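Crabtree Building Shared Kitchen Users – Minutes of the January Meeting

Held Jan 27, 2026, in the second-floor kitchen. Koseck, Avberg and Vistance each sent someone. The meeting began late while a second chair was looked for and not found.

1. Minutes of the last meeting
Approved with one correction. The word "mold" in item 4 should read "mold, again."

2. Produce order
Avberg reported that the weekly order now feeds 19 people, up from 11 in the fall. The monthly bill has gone from $600 to $800, and Vistance asked if the grapes could be blamed. Avberg felt they could be blamed for some of it. Agreed to keep the order as it is until March and then look at the bills again, with feeling.

3. Unpacking
Long discussion. Koseck's position is that fruit left in the bag is not unpacked, it has merely arrived. Vistance replied that a bag on the counter is a perfectly good container and has handles. Put to a vote and the bag lost.

Agreed:
– Whoever takes in the delivery empties it the same morning.
– Fruit goes on the green dish. Leafy things go in the fridge drawer, after whatever is already living there has been removed.
– The bag gets folded and put in the drawer by the sink. The drawer by the sink is to be opened with care, as it now holds up to a year of bags.

Koseck asked for it to be recorded that a head of cabbage does not belong on top of grapes. Recorded.

4. The green dish
Avberg wants a bigger one. Vistance likes the wavy edge and would be sorry to see it go. A plain bowl was offered from Koseck's side of the floor and described by its owner as "fine." Held over – the dish stays for now.

5. Fridge labels
The roll of labels has run out. The last one was used to label the roll. Vistance to buy more.

6. Dish towels
No change. They are still damp and there are still two of them.

7. Other business
The microwave clock is an hour fast and will be correct again in March, so no action was taken. Koseck raised the smell near the window. Avberg could not smell it. Vistance could.

8. Next meeting
In March, same place, chairs permitting. Avberg to bring the bills and Koseck to bring the bowl.

Attachment to item 3
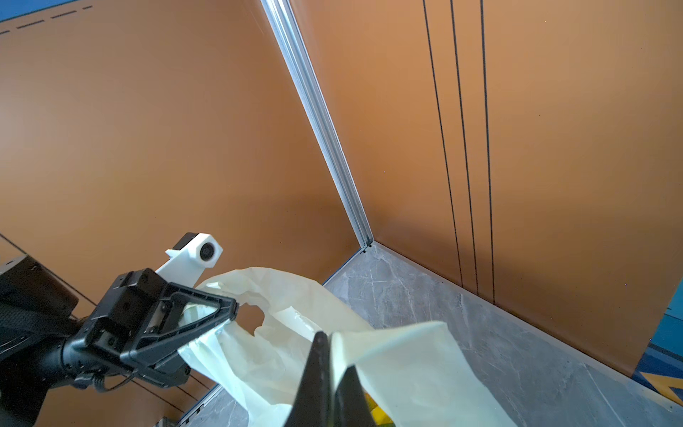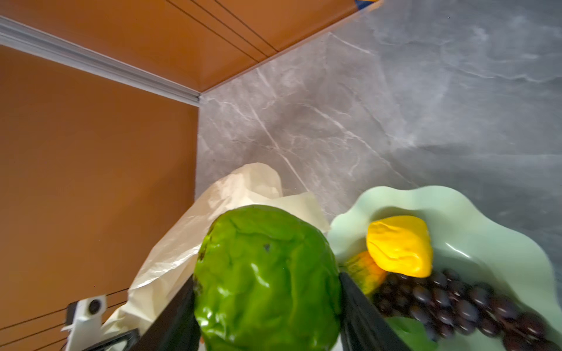
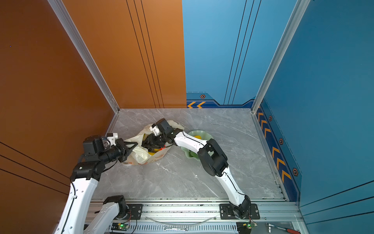 Item 3, groceries and the plastic bag. The green dish (item 4) is in the second and third pictures.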